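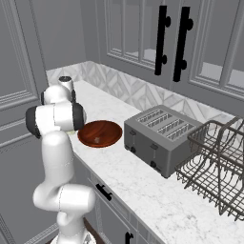 Questions people ask me about my short film reviews

4 min read

I get a lot of the same emails, so I finally put the answers in one place. If yours isn't covered, write to me anyway! I like the mail.

How do you pick which shorts to review?

Mostly by festival program. I sit down with a block and watch it straight through, good and bad, and then I write up whatever left me with something to say. Last year that came to 41 reviews, out of a pile I'm not going to add up. Being skipped doesn't mean I hated your film. Sometimes it was fine and I had three sentences in me, and three sentences isn't a review.

Can I send you my film directly?

Yes, please do. A streaming link with a password is best, and please check that the password works (you would be amazed). I watch submissions in batches, and the next batch is in February. I don't charge for this and never will, so if anyone asks you for money in my name, it isn't me.
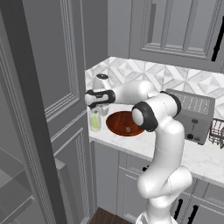 Why are your reviews so short?

Because the films are! A nine-minute film doesn't need 3000 words from me, and half of those would end up giving away the ending. I aim for 400 and usually stop before that. The one time I went really long was for Verbruggen, which runs 70 minutes and is only a short if you squint, and I still think I could have trimmed it.

Do you give away endings?

I try not to, but with shorts it's hard. Sometimes the last shot is the whole film. If I have to talk about it, I put a warning in the first line. I forgot to do that with Karkcombe and heard about it for weeks, and fair enough.
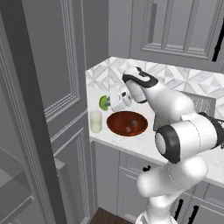
The warning is also there for the gentler films, by the way, where there's no twist at all but you'd still enjoy it more going in blind.

You were really hard on Skondedent. Do you regret it?

A little. I agreed with every point that movie was making and I still felt like I was being yelled at from a folding chair. I've watched it again since, and the middle section with the two sisters is better than I said — much better — so I added a note to the review. The ending still doesn't work for me.

What's your favorite short so far?

Grernalia, easily. It's one long phone call and a bus that doesn't come, and I cried on my couch like a fool.

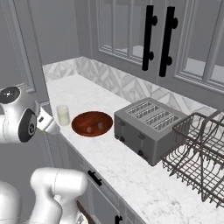

I've shown it to everyone who has come over since, and most of them liked it a normal amount, so adjust your expectations.

Can I quote you on my poster?

Sure, as long as it's a real quote and you don't cut it so that a complaint turns into a compliment. Send me a copy of the poster if you can.

Page last updated January 17, 2023

Contact | Copyright, all reviews by the author | Back to top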